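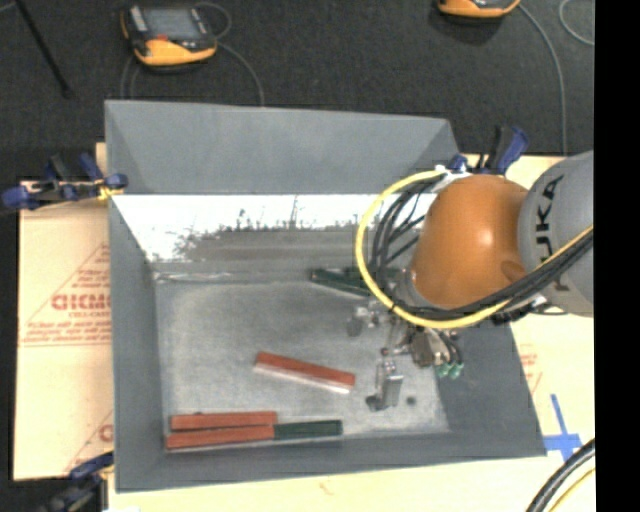
Figure 1. Open-topped gray bin with sloping walls, seen from above.

Unit 2: Bins and Totes in Order Storage

2.1 Scope

This unit covers rigid open-topped containers used for loose stock. Lidded crates and folding boxes are treated in the next unit. The Drollbridge site layout, handed out in October, is needed for the exercise at the end.

2.2 Wall shape

A container with vertical walls gives the largest volume for a given footprint. A container with sloping walls gives up part of that volume at the floor. In return, items that land near the edge tend to slide toward the middle, and empty containers can be nested for return transport. The slope is called the draft. It is stated in degrees from vertical and is measured on the inside face.

Figure 1 shows the sloping type. Note the tall far wall, which is a smooth panel, and the flat floor between the walls. The usable floor area of a bin of this type is smaller than its opening, and the two must not be confused when a storage plan is drawn up. Students regularly enter the opening dimensions in the floor column of the worksheet — check this before handing it in.

2.3 Floor condition

The floor in Figure 1 is mottled and scuffed, with paler patches toward the left and front. Scuffing of this kind is recorded as surface wear, grade A, and does not by itself take a bin out of use. Cracks, holes and raised edges are recorded separately. The Eide inspection sheet has one line per wall and one for the floor. Fill in every line, including those with no finding.

2.4 Color and lighting

Gray is a common choice for mixed stock. Dark items on a dark floor are hard to find, and small pale parts are easily missed on a white one. Overhead light can produce strong glare next to a wall; in Figure 1 there is a bright white band below the far wall. Move the lamp or tilt it before changing the bin.

2.5 Fill level

For course purposes the fill line is set 14 percent of the wall height below the rim. Worked case: a Proklow bin with a wall height of 600 mm has its fill line 84 mm below the rim, leaving 516 mm of usable height. The Kunuvell tables use the outside height — subtract the floor thickness first.

Exercise

Calculate the usable height for the bins in rows B and C of the Drollbridge layout. State the draft for each, and mark the fill line on a side view. Work in pairs. Hand in one sheet per pair.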